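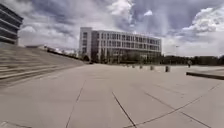

Plaza route, looking toward the main building. Steps on the left, bollards and low ledge on the right.

Prestora navigation stack: software working group
Minutes, May meeting
Start 14:00. Perception, planning, controls and tooling represented.

1. Previous minutes
Accepted with one correction. The costmap resolution change belongs to planning, not perception.

2. Perception
2.1 Joint lines between slabs. The ground segmentation model still labels some of the dark joint lines as drop-offs. The error is worst where two lines cross at a shallow angle. Raising the confidence threshold removes the false labels but also delays detection of the low ledge, which has a dark front face and looks much the same to the model at range. Agreed to leave the threshold alone and add a depth check before a drop-off is written to the costmap.
2.2 Steps. The treads are wide and the risers thin, so the plane fit merges several treads into one sloped surface. Planning then treats the slope as drivable. Perception will fit each tread separately and mark the whole flight as a keep-out region until that works.
2.3 Cloud cover. Exposure changes under broken cloud cause short gaps in visual odometry. The Drekwood replay set has 11 such gaps. Wheel odometry covers all of them, but the covariance reported during a gap is too small. Ticket 618 reopened.

3. Planning
3.1 Bollards. Inflation radius is now set per obstacle class. With the old single value the planner closed the spaces between bollards and sent the robot the long way around the row. The new value opens them in replay. No change to the default for unknown obstacles.
3.2 Pedestrians. A distant person is sometimes tracked, lost against the tree line and tracked again under a new ID. The planner resets its prediction each time. Tooling asked whether the tracker could hold an ID through a short loss. Perception to report back with a cost estimate.
3.3 Replan rate stays at 4 Hz. A proposal to raise it was not supported. The Dobos board has no spare CPU when segmentation is running.

4. Controls
The velocity smoother was passing stale commands after a planner timeout. Fixed on the development branch. Review comments are open on the unit tests, which do not cover a timeout during a turn. Merge held until they do.

5. Tooling
5.1 Bredusex log viewer now shows costmap layers side by side with the camera view. Loading a long log is slow because the index is rebuilt on every open. Caching to follow.
5.2 Nightly replay failed on 14 runs last month, all from a full disk on the build machine. Old artifacts will be deleted by script.

6. Actions
Perception: depth check for drop-offs; separate tread fit; ticket 618; tracker estimate.
Planning: write up per-class inflation values in the repo.
Controls: timeout-during-turn test, then merge.
Tooling: index cache; cleanup script.

7. Other business
Parameter file naming was raised and deferred to the June meeting.

Closed 15:10.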